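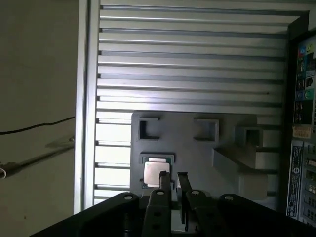

Keep the ugly ones

I've spent most of this year collecting demonstrations for a robot that handles processor chips, and I have become a bore on one subject. Ask me how my week went and you will hear about the delete key. So I may as well write it down once and then people can just be sent the link.

The job goes like this. Somebody sits at the controls, drives the arm, picks a chip out of a pocket in a gray plate, puts it in another pocket, and the whole thing gets recorded: what the wrist camera saw, where the joints were, how far the fingers were open. Then you do it again. And again. When you have a few hundred of these you hand them to the learning system and hope it works out what you were up to. I work on the Rorka set, which is the chip handling one. Down the hall they have Huvska, which is cables, and I wouldn't swap for any money (cables are horrible, they never lie the same way for two minutes running).

Our first batch was 300 demonstrations. We reviewed them, as you do, and 254 made it through. I was so pleased with that number! I put it in the update, I think I even used the word "clean." And what we'd thrown out was every take in which something interesting had happened. The chip went in crooked and had to be nudged square. The fingers came down a hair too far to one side and the operator backed off and tried again. Somebody hesitated for four seconds over the pocket because the heat spreader was throwing a glare and they couldn't tell where the edge was. Out, out, out. Marked as operator error, every one.

You can guess how the trained model behaved. As long as the chip sat flat in its pocket it was lovely to watch, quick and smooth, and I showed it to everyone who walked past. Then a chip sat a little tilted, one corner up on the wall of the pocket, and the arm closed on it as if it were flat. It squeezed the corner, the chip popped out, and the arm carried on and very carefully placed nothing at all in the next pocket. Then it went home. I had no right to be annoyed, because where in our data would it have seen a tilted chip? I'd thrown them away myself, with a cup of coffee in my other hand.

So here is my opinion, and I'll say it as plainly as I can. The habit of pruning demonstrations down to the pretty ones does more damage than most of the things we argue about in meetings. We argue about model size, we argue about camera resolution, we once spent an entire afternoon on file formats. Meanwhile the person reviewing takes at five o'clock is quietly deciding what the robot will ever know about trouble, and that person is tired and has been told to aim for a high pass rate.

I do understand where the habit comes from. A messy take is embarrassing. If you're the operator it's your hands everyone is watching on the replay, and when you've fumbled a chip you would like it gone, please. There's also a perfectly fair technical worry, which is that the system copies what it's shown, and if you show it fumbling it will fumble. I've had this put to me by people who know more math than I do. They're right that it can happen. If you keep a take where the operator drops the chip and gives up, you are teaching dropping and giving up, and I delete those too.

But a fumble followed by a recovery is a different animal. The part that matters is the second half. Chip goes in askew, operator sees it, operator brings one finger around to the corner and gives it a small push, chip settles. That little push is worth more to me than ten perfect placements, and you can't get it by asking people to be careful. If you want to be fussy you can trim off the mistake and keep the fix, starting the recording from the moment the chip is already sitting wrong. We do that now and it works fine – it's dull work, but so is all of this.

Better still, go and make the trouble on purpose. For the second round I had us start a good share of the takes with the chip badly seated. We'd set it in by hand, crooked, a different crooked each time, and only then hand over to the operator. We ended up with 91 of those. Two of the operators hated it to begin with (their averages went through the floor) and I had to promise that nobody was going to be ranked on speed for that batch. Which leads me to a side complaint: please stop ranking operators on speed. You get fast people who avoid anything difficult, and then you get a fast robot that does the same.

The other thing I'd leave alone is the background. There's a school of thought that says you should hang a gray cloth behind everything, get the lighting perfect and collect in a kind of photo booth. I was in that school for a while. I bought the cloth! The trouble is that the places where these arms end up working are full of metal fins and stickers and loose cables, and shiny surfaces bouncing light in from directions you'd never think of. A model raised on gray cloth goes to pieces when it meets its first reflection. If the plate is mounted in front of something busy and bright, good, collect it there. Move the lamp between sessions. Let the gripper throw its shadow across the work, as it's going to do that for the rest of its life anyway.

Did the second round fix everything? No. The arm is slower than it was, and it has picked up a funny little pause before it commits to a grip, which I'm fairly sure it got from me. It still misjudges a chip that's standing nearly on its edge, mainly as we only have a handful of those. A friend at Lekton tells me I'm overdoing it and that a decent simulator would hand me all the crooked chips I want by lunchtime. Maybe so. I've tried ours, which is called Kong for reasons that predate me, and the simulated chips slide against the pocket walls in a way that real ones just don't. I'd be happy to be wrong about this in a year or two, because my wrists hurt.

For now I've changed our review sheet. It used to have a box for pass and a box for fail. It has a third box, "recovered," and anything ticked there gets watched by a second person before it can be deleted. The pass rate looks terrible and I've stopped putting it in the update. If you run a collection of your own, try going back through your rejects folder with that third box in mind, assuming you still have a rejects folder. We'd emptied ours in September to free up disk space, and I'm still cross about it.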